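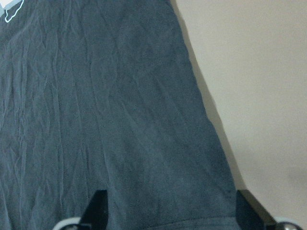 3.2 Creasing and the decision to wear a garment again

Figure 2. Creases in dark grey knitted fabric. The left half would be graded 4 on our scale, and the smoother area towards the right would be graded lower.

Most earlier work on household laundry treats soiling as the main reason a garment goes into the wash. Our diary entries suggest that this is only part of the matter. Households in Skaleck and Tudgate returned 1482 usable entries, each recording one garment at the end of one day's wear, and the person filling in the diary was asked to say where the garment went next and why. Creasing was given as a reason far more often than we had expected when the diary was designed. The first version, tried out in May, had no box for it, and people wrote it in the margin.

Creasing was graded by the wearer on a scale from 0 (none) to 5 (creased all over, with sharp lines). The grades were not checked by us in the home. To see how far wearers agreed with one another, we asked 45 of them to grade the same set of garments at the Mostley hall, under the same lamps. Agreement was good at both ends of the scale and poor in the middle. Grades 2 and 3 are therefore joined in the tables that follow.

Fabric type mattered. Woven cotton shirts were given high grades after a single day and were usually ironed or washed the next morning. Knitted tops were treated differently. Fine creases in knitted cloth were often said to "drop out" overnight if the top was hung up, and wearers who believed this were more likely to put it back on the rail. Those who folded their tops, or left them on a chair, gave higher grades the following day and washed them sooner. We did not test whether hanging in fact reduced the creasing.

Colour was mentioned less often, and the comments do not all point the same way. Some wearers said that creases show up more on dark cloth, where the raised edges catch the light. Others said they kept dark tops in use for longer because small marks were harder to see. The diary had no separate question on colour and we can say no more than this.

Storage space also played a part. In the smaller flats in Tudgate, where a hanging rail of 700 mm was common, tops worn once were put with the dirty washing to keep them apart from clean ones. Several entries give this as the only reason. Toom (Eglė Toom, unpublished notes) found the same habit in shared housing at Org, and called the result "washing for want of a hook". Her notes cover the winter months only, when more layers are worn and rails are fuller, so the two sets of findings should be compared with care.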